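What the arms changed at Stunlow

August 21, 2026

We have had the two-armed unit on kitchen duty at the Stunlow office for most of the summer. The controller is an Ogura, the scheduling runs on Vultura, and I maintain both alongside my usual work for Nemedier.

The rota

Before the arms, washing up was a paper rota with 33 names on it. Each person lost a slot at the end of the day twice a month. The rota has gone. In its place there is a fault queue, and the fault queue has my name on it and one other.

The log for the trial shows 200 jobs started and 161 finished without a person stepping in. Most of the rest stopped on grip force, nearly always with thin plastic. A mug is stiff and gives a clean force reading. A part-filled bottle flexes, and its weight shifts as it tilts, so the controller backs off and waits for someone to confirm.

Sink layout

The basin is the easy part. Steel walls, a round drain towards the front, fixed dimensions. Clear plastic standing against brushed steel is harder, as the reflections confuse the depth estimate. The hoses and the sprung tap behind the sink are marked as a keep-out zone - I set the margin wide and have not regretted it.

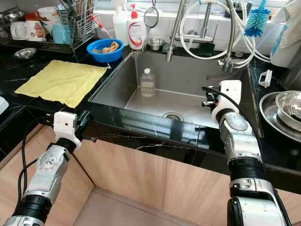
What people do now

The cleaning staff kept their hours. Their work moved from washing to loading and checking, and two of them asked for access to the pause control, which they now have. They use it more than I do. One complaint stands: the arms take up the standing room at the sink, so filling a kettle means pausing a job. I have asked for a second tap by the window.

Next job is retuning the grip threshold for bottles.

Recent posts
Vultura job queues: retries and timeouts
Cable routing on the Ogura wrist
Keep-out zones, part 2
Moving the Nemedier parts store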